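Nolau Hand-Held Gripper Guide
Section 8: Safe practice at the table
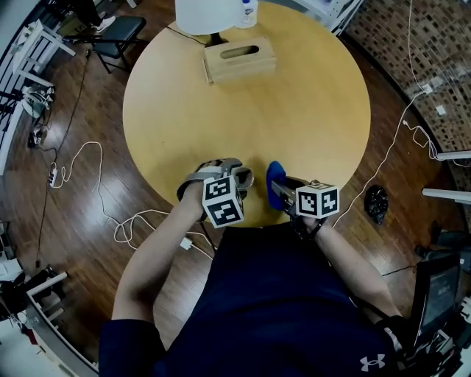
Parveen Janjua asks that cables be checked before every session, and again after any furniture is moved.

1. Route power cables clear of the operator's feet.
2. Keep both marker cubes uncovered. Do not wrap fingers over a coded face.
3. Hold the grippers side by side with a gap between them – cubes must not touch.
4. Close the fingers on soft items only until the item is held.
5. Wipe toward the near edge of the table, then stop.

Note: Rest both hands after 30 minutes of use.

CAUTION: Do not reach across a cord with a closed gripper. Set the item down first.

Rev. 203, 22/07/2024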